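Search Search this wiki Go
Home Cells Maintenance Parts Glossary

Allorside kitchen cell

The Allorside kitchen cell is a two-armed robot station at Zalley, used for handling everyday kitchen tools. It runs on the Trerkgate controller and sits over a dark countertop against a painted wall.

Setup

The arms are homed with the counter clear. The utensil rack is then put near the centre, with the bottle beside it. Each gripper is opened and closed 5 times before any item is handled.

Maintenance

Finger pads are wiped at the end of each shift and replaced after 900 hours. Joint covers are checked for grit and cooking oil, and worn cables are changed in pairs. Fault 1558 means a gripper has lost its zero position. The arm is parked, powered down for 2 minutes and homed again. If the fault comes back, the finger unit goes to the Manzano workshop for repair.

After any repair, the first test is a slow approach at bottle height with the fingers clear of the rack.

Last updated: May

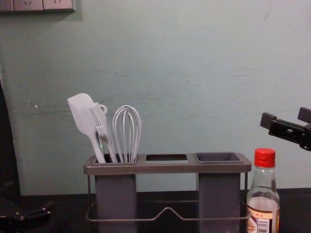
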